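Notes for the evening talk, "Bowls, cups and the small pot: what we keep and where we keep it"
Clurnosance Household Group, April, 7 p.m. start

Wait for the tea to be poured. Say thank you to Glenys Grimshaw for the hall, and mention that the side door sticks.

Start with my own cupboard, as people like to hear about somebody else's mess. When we moved to Altwood I had 34 pieces in the one low cupboard, and to get at the mixing bowl I had to kneel down and lift out everything in front of it, usually with the phone ringing. I went on like that for years. Pause here, there is generally somebody nodding.

Then the method, slowly. Pull out what you cook with and put it on a plain table, well spread apart, where you can walk past it for a day or two. Don't sort yet. Just notice what your hand goes to. I went to the little steel pot for everything – eggs, gravy, warming milk for my grandson – and I hardly touched the big enamel one I had been so proud of.

Next, bowls. Store them rim down if the shelf is open and dusty, rim up if you nest them. I have changed my mind on this more than once and I will say so. Plastic cups can go in a basket, they come to no harm.

Two slides now, leave them up for a good minute each.

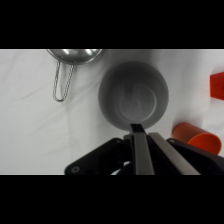 Gray bowl and steel pot, in both slides.

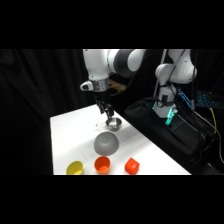 Raelene Tomoana wrote to me after the spring talk that she can't agree about keeping bowls rim down, that hers took on a stale smell in a closed cupboard, and that she now leaves them rim up with a tea towel laid over the top. Read her letter out if there is time, it is a kind letter and she makes a fair point. My answer is that a closed cupboard wants airing whichever way up the bowls are, but the tea towel is a lovely idea and I have started doing it on my top shelf.

Ask for hands: who uses a towel, who uses nothing at all?

On to the pot. A wire handle takes up more room than you expect, so turn it toward the back corner, or hang the pot on a hook if your wall will take one. Mine hangs 45 inches off the floor, a comfortable reach for me – tall people will want it higher.

Questions until the urn is empty. Remind everyone that the swap table is by the coats, and that lids need to go home with their pots.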